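Plokasel Postal Codes and Delivery Zones - Frequently Asked Questions

How many zones are there?
The lookup table has 13 zones and 1383 postal codes. Each code belongs to one zone only.

Which file format should I download?
CSV for spreadsheets, JSON for the Bastex import tool. The contents are the same.

Why does my code return zone 0?
Zone 0 means the code was retired. Enter the street name and use the replacement code shown in the results.
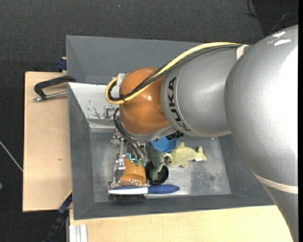 How often is the table updated?
Once a month, on a Thursday. Changes to the Kesow district sometimes come a day later.

Is there a limit on lookups?
Free accounts can send up to 700 lookups per day. The counter resets at midnight local time - unused lookups do not carry over.

Are PO boxes included?
Only those with their own code. Boxes in Kesow share code 118 and are listed under the main office.

Who do I contact about a wrong entry?
Write to Mwende Magesa, data desk. Include the code, the street and the zone you expected.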